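Huvura Kerr cell readings, data card

Transmitted light against voltage for one liquid Kerr cell, polarisers crossed. 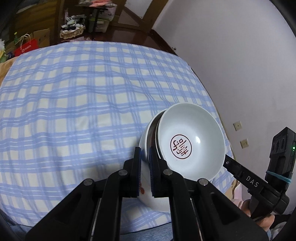
34 runs, one text file each. Columns are voltage, photodiode signal, liquid temperature. Signal is raw, dark level not taken off, do that first.

Known problems
- runs 4 and 5: polariser slipped, angle wrong
- run 21 stops early, supply tripped
- temperature colum blank in the October runs

Fit against voltage squared, not voltage. Plate gap is in gap.txt, measured once at Prurnville.

Questions to Renji Murakami. Hattori cell to follow, seperate card.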